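4.2 Restock notices and what they are worth

Retailers of scarce electronics have settled on a familiar message: a limited quantity will be in shops on a given morning, and none will be sold online. The claim made for this practice is that it is fairer. A person who turns up is assumed to want the product, while an online order may come from a script. We wanted to know how much of this holds up once the notices are set beside the stock that reached the shelves, and we began with low hopes of the notices.

Our material consists of 258 restock notices for the Nudar handheld console, gathered from the public pages of shops that carry it. Masson has argued that such notices work as a form of queue control. Mangundap takes them to be advertising with a stock figure left out. The two readings are hard to separate, and we are not convinced that the authors of the notices could separate them either.

Wording was the first difficulty. "Limited quantities" appeared in notices from shops that received 4 units and from shops that received far more. A phrase that covers both cases tells the buyer nothing about whether to get up early. Thibault Masson's coding scheme treats the phrase as a weak signal of low supply. We tried to reproduce that result and could not.

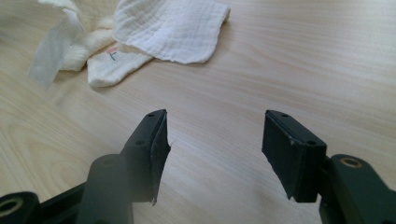 Does keeping a console out of the online shop stop resellers from getting it?
Our data give little reason to think so. Listings on the resale site Zendeo rose on the day of each in-store release and stayed high through the following Saturday, much as they did after online releases. Buying in person may slow a reseller down, but the price gap seems large enough to pay for the wait.

The second difficulty was timing. Most notices named a day but no hour, and those that did name an hour were often changed. One branch of Lefèvre moved its opening from 8 a.m. to later in the morning without altering the notice on its page. Buyers who relied on the recorded telephone message would have heard the new time, whereas those who relied on the website would not. Saodah Mangundap counts this as a single corrected notice. We count it as two notices that disagree, and the choice matters, as her accuracy score depends heavily on it.

Third-party stock trackers are sometimes offered as the answer. Sendport, the best known of those we looked at, claims to draw on 1,000 shop pages. Coverage on that scale sounds impressive until one asks what the pages contain. A tracker that copies a vague notice passes on a vague notice, only faster. In June its alerts were prompt, and they repeated the wrong opening time at Lefèvre along with everyone else's.
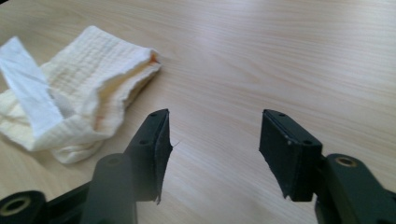 Figure 3. Light wooden tabletop with a crumpled white-and-cream cloth.

There remains the question of whether shops hold stock back in order to keep demand warm. The suspicion is common on buyers' forums and we share some of it, but suspicion is about all we have. Delivery records were open to us for a small part of the sample, and in those the units went on sale the day they arrived. Shops willing to show their records may well be the ones with nothing awkward in them. We therefore make no claim about the rest, and would treat any paper that does with some care.

Section 4.3 turns to the price at which the consoles were resold, where the evidence is less patchy.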